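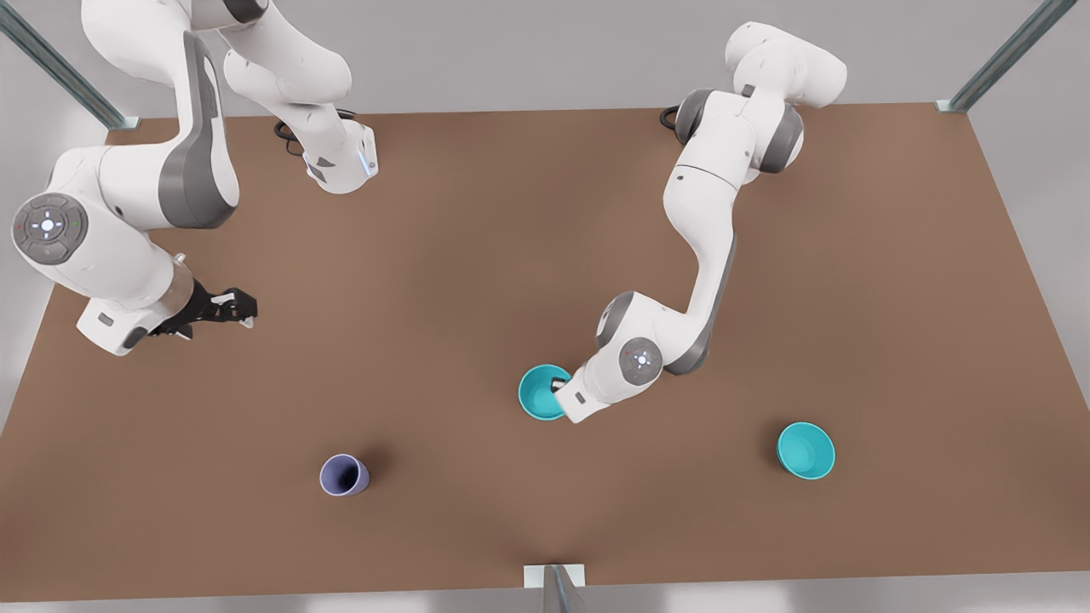
Simulated view of the Stururix table, with one arm gripping the rim of a turquoise bowl

Stururix is a two-armed table robot built in a shared workshop in Roletberg. It is used by the members of the workshop for learning how to program the handling of household objects, mainly bowls and cups. The project consists of the physical table and of a computer model of the same table, which is called Clonivero. Both are maintained by the same small group, and the name Stururix is often used for the two together.

History

The workshop first owned a single arm, which was bolted to a wood-working bench. The bench moved when the arm stopped quickly, and the positions of objects had to be measured again after each session. A second arm was bought used in the following winter, and the members decided to build a new frame for both. The frame was cut and assembled in four weekends. The first program for two arms ran in August of the same year.

Construction

The frame is made of metal posts and carries a flat brown tabletop, 140 centimetres long. The arms stand at the far side of the table as seen by the operator. They are white with grey parts, and each has several joints. The gripper has two black fingers, which open and close in parallel.

The matte colour of the top was chosen after a test with a glossy white board, on which the lamps of the workshop gave strong reflections. The parts for the frame cost 354 dollars, not including the arms. Screws and corner pieces came mostly from the stock of the workshop.

Cable routing was changed several times. In the first version the cables were tied tightly along the posts, and one connector was pulled out during a fast movement of the shoulder. The present version leaves a free loop near the base of each arm.

Simulation

Clonivero was begun because the workshop is open to the group only on Monday evening. With the model, members can prepare a program at home and try it on the real table later. The model contains the table, the frame, both arms and a set of simple coloured objects. Shadows are calculated, but surfaces have no scratches or dirt.

The objects can be placed by hand or at random. Random placing also allows difficult positions, such as a cup lying on its side. A run is saved as a text file with the joint angles for each time step. Until the last revision of the model, 1181 runs had been saved in the common folder.

There are known differences between the model and the real table. Friction between the fingers and a bowl is too high in the model, so a weak grip on the rim can succeed there and fail in the workshop. The cables are drawn in the model but they do not pull on the arm.

Software

The arms are controlled by Jadoon, a program written by the members for this project. It reads the saved joint angles and sends them to one arm or to both. The speed on the real table is limited to a quarter of the speed permitted in the model. Jadoon has no graphical interface, and its manual covers only installation and the stop command.

See also
Robot simulation
Shared workshop
Parallel gripper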